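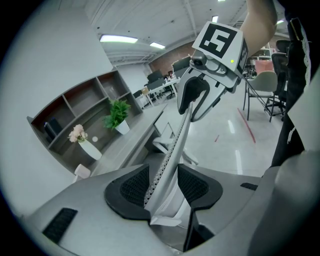
Small round holes running beside a smooth white rim.

Scalp serums and shampoo bars: your questions, answered grudgingly
By Kylie Ashby

I wrote a piece in May on the new wave of scalp products and the inbox hasn't recovered. These are the questions that keep coming up. I'm not a doctor or a hairdresser, just someone who has spent too much money in the bathroom aisle and would like to spend less. I paid for everything mentioned, apart from one bottle which I've owned up to below.

Do I need a scalp serum at all?

Probably not. If your scalp doesn't itch, flake, sting or feel tight, I can't see what you'd be buying. "Your scalp is skin too" is the line on every box, and fair enough, so are your elbows, and you don't own an elbow serum. (Give them time.)

If it does itch or flake, a serum might make it feel nicer for a few hours. A plain medicated shampoo from the chemist is cheaper and I'd try that first.

You gave the Kombo serum a middling review. It has 2,650 five-star reviews. Are you sure?

Fairly sure. I read a good many of those reviews, starting with the oldest, and a lot of them were written within days of the parcel arriving. "Just got this, smells amazing, can't wait to see results" is five stars for the postman. Others mention a discount off the next bottle in return for a review. Once you go looking for people who finished the bottle, there are far fewer of them, and they're much less excited.

For what it's worth, I did finish mine. It's light, it doesn't leave my roots greasy, and the dropper is decent. My hair at the end was the same hair.

The box says it was "clinically tested". Doesn't that count for something?

It says it was tested. It doesn't say what happened. The small print on mine said 73 people used it and were then asked whether they agreed that their scalp felt more comfortable. There was no mention of a second group using something ordinary, such as a bottle of water with a nice label on it. People who have been handed a free product and asked to rub it into their heads every night tend to feel quite warmly towards it.

I'd be more interested if the company put the whole thing on its website, questions included. I wrote and asked. I was sent a leaflet I already had and a code for ten per cent off.

Do shampoo bars work in hard water?

It depends which sort you've bought, and the packaging does its best not to tell you. There are bars that are really soap, and there are bars made with the same sort of cleansers you'd find in a bottle. Soap in hard water leaves a waxy film. If you've ever come out of the shower with hair that felt like a candle, that's what you had.

Look at the ingredients. Words like "sodium olivate" or "sodium cocoate" near the top mean soap. The Flekham bar is the other kind and it rinses out properly, even in my flat in Dumlow, where the kettle furs up in a fortnight. I still don't love it. It smells like a garden centre café and it's hard to get hold of when wet.

I was told there's a "transition period" of several weeks while my hair adjusts. Is that true?

I think it's a very handy thing to be told by somebody selling you a bar. If a coat didn't keep the rain off you wouldn't be asked to give it six weeks. Your hair has no memory of your old shampoo and isn't sulking about it. If it feels horrible after three or four washes, the bar doesn't suit you, or your water, or both.

Some people rinse with diluted cider vinegar to get rid of the film. It does help a bit. It also means you're buying vinegar to fix your shampoo.

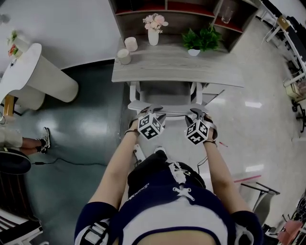 What can I do about flakes on dark clothes while I wait for something to work?

Flakes are mostly a washing problem before they're a product problem, so start by washing your hair more often, not less. A lot of advice goes the other way and I think it makes things worse for anyone with ordinary dandruff. Leave a medicated shampoo on for as long as the bottle says, and yes, that means standing there. In the meantime, dress cleverly. Plain black is the worst thing you can wear. A navy top with white in it, like the one in the photo with the crisscross lacing down the front, the white at the collar and the white trim at the shoulders, gives the eye something else to look at. I wear a navy and white striped thing for the same reason. A clothes brush kept at work does more good than any of the "flake-concealing" sprays, which are talc with ideas above their station.

Is it dandruff or is it just a dry scalp?

I get this one more than any other and I can't tell you from an email. The rough rule I was given is that dandruff flakes are bigger and a bit greasy, and dry skin comes off small and powdery. Plenty of people have something in between. What I would say is that brands love the phrase "dry scalp", as it sells oil, and oil on real dandruff is often a bad idea.

If it's red, sore, weeping, bleeding or spreading past your hairline, please stop reading beauty pages and see a pharmacist or your GP. The same goes for hair coming out in patches.

Are scalp massagers worth it?

They feel lovely! That's my entire finding. The rubbery ones with soft prongs cost very little and help you work shampoo through thick hair. The electric ones buzz and need charging, and the claims about growth get wilder as the price goes up. Mine now lives in a drawer with a face roller and a jade comb.

If you do use one, be gentle, rinse it, and let it dry with the prongs facing down. Old shampoo collects at the base and it's grim.

Should I do a weekly scalp scrub?

I wouldn't. I've tried sugar ones and salt ones, and each time I spent longer getting the bits out than I did putting them in. If you use lots of dry shampoo and want a proper clean, wash twice. Second lather, done.

Reader Kylie Treloar (no relation, we just share the name) wrote to tell me off about this. She has very thick curls, uses a salt scrub monthly and swears by it. She also says I'm rinsing wrong. She may well be right, and if you've got a head of hair like hers you should listen to her and ignore me.
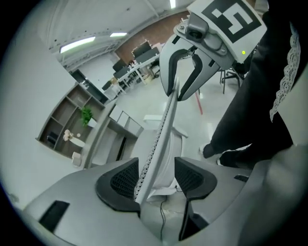 Is the Clatdale refill scheme cheaper?

Sometimes. I sat down with the price list and a calculator. The 220 ml refill pouch of their everyday shampoo does work out cheaper per wash than the bottle, as long as you were going to buy that shampoo anyway. The conditioner pouch was dearer per millilitre than the bottle when the bottle was on offer, and it's on offer nearly all the time.

Check whether you have to sign up for regular deliveries to get the lower price. I did, missed the date to skip one, and now own enough shampoo to see me into next year. Cancelling took two emails and a phone call.

What about "pH balanced"? Is that a real thing?

It's real in the sense that pH is real. Most ordinary shampoos made with modern cleansers are already in a sensible range, so putting it on the label is a bit like advertising bread as "sliceable". True soap bars are the exception, being alkaline.

Do you get paid to say any of this?

No. Kombo sent me a second bottle after my review, with a note hoping I'd "give it another chance on my journey". I gave it to my sister, who uses it and says it's fine. There are no discount codes or money-off links on this page.

What do you use, then?

A supermarket shampoo most days, the medicated one when my scalp plays up, and whichever conditioner is nearest the till. The Flekham bar comes on holiday with me so that nothing leaks in the suitcase. I'm still working through the Clatdale pouches.

My question isn't here. Can I send it in?

Please do, using the form at the bottom of the site. Tell me what you've already tried and what your water's like. I can't look at photos of rashes, and I'd ask you to stop sending them before breakfast.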